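Built-in microwave above the oven – too high?

Flurka
09/07/2025
We plan a new kitchen and have 800 for the cabinet work. My wife wants the microwave over the wall oven. I fear hot soup at face height.

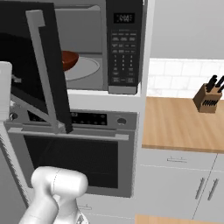
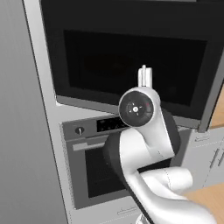

I am 672 days from retirement, so it must also work for old shoulders.

Talebi
Too high. I burned my wrist in June. Put it under the counter.

Tustorano
I disagree. Under the counter you must bend – my knees hate it.

Wimau
Measure your elbow first, then decide.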